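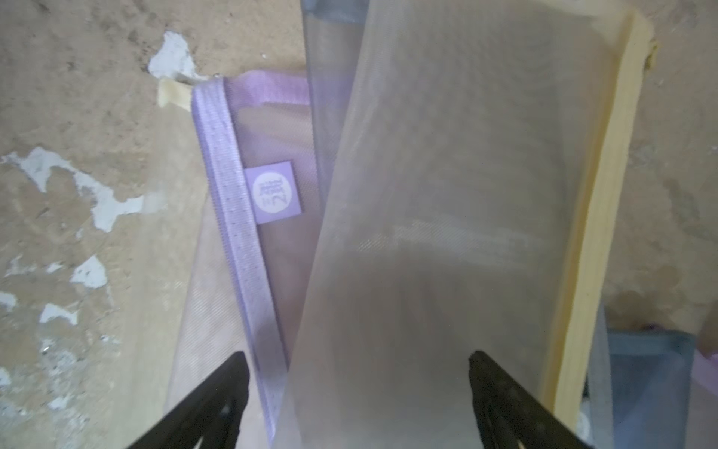

I've had the Peditz on my bench for four months now, and I still grin when I switch it on. Long-time readers know I was hooked on robots well before I could afford one. My first arm was a bag of hobby servos and a lot of hot glue, and it could pick up a tennis ball if the tennis ball was in a good mood. So when Estora put out a two-finger gripper kit with a wrist camera already mounted and calibrated, I ordered it in March and cleared the garage the same night.

The kit is the gripper, the camera, a mounting plate, one cable (one! for both power and data!) and a little box that talks to your computer. You bring your own arm. Mine is the secondhand Wanyama that I wrote about last year, and the plate fit it with no drilling. From opening the carton to the first live picture took me 53 minutes, and a good part of that was hunting for a hex key.

I was always going to try it on cloth. Blocks and cups are fun for an evening, but fabric is where grippers get embarrassed. It sags, it folds over itself, and it never sits the same way twice. Mesh is worse again, because the camera sees the thing you want and the floor behind it at the same time. That's why I've been working with mesh laundry bags on the concrete, white flecks and all. There's a lavender one with a wide purple binding, a big beige piece you can half see through, and something grayish-blue off in the corner. If a system can make sense of those, I'm willing to trust it with a T-shirt.

What I love most is the view. The camera looks straight down past both black fingers, so you can see the tips and whatever is between them. On my old setup the camera sat on a tripod across the room, and half the time the arm blocked its own work. Now I can watch the fabric bunch up as the fingers close, and if I'm a bit off to one side I know it right away. Driving it by hand feels a lot like reaching for something yourself.

The fingers are good too. They taper to a blunt point, narrow enough to get at a fold, and the surface has a slight texture to it. I was worried about snags in the netting. So far I've had a few, all of them when I got impatient and pulled sideways. Salamatu Boateng, who has done far more of this than I have, told me to lift a little before moving across, and my snags pretty much stopped.

The software records every attempt, and you can play each one back with the gripper position drawn underneath. I'm up to 3,474 recordings, which my family finds alarming. Going back through the early ones is a treat. I was so jerky! You can also slow the playback way down, and that's how I worked out that I was closing the fingers too early on thin material.

Now the gripes. The color is a little off under warm bulbs, and pale cloth on a tan floor can blend together until you turn the exposure down. The setting for that is three menus deep and doesn't save between sessions. The manual covers rigid objects nicely and gives soft ones half a page. And the cable is stiff - if you twist the wrist all the way around, route it loosely or it will tug. Érica Portela posted a printable cable clip on the Merkdale forum that fixed mine in 20 minutes of print time.

I did write to support about the exposure thing. Si-woo Kwak answered the next morning, said a fix was on the list, and sent me a settings file to load at startup in the meantime. It works fine. I'd still like it in the menu.

Should you get one? If you have an arm already and you're curious about soft stuff, I think you'll have a great time with it. If you only want to move boxes from one side of a table to the other, a plain gripper with no camera will do the job and leave you money for pizza.

Next up is zippers. I tried a couple last night and got one halfway open before the whole bag came along for the ride, so I need some way to hold the other end still. If you've done this with a single arm, please leave a comment and tell me how.

Posted 7/30/19 in Robots, Garage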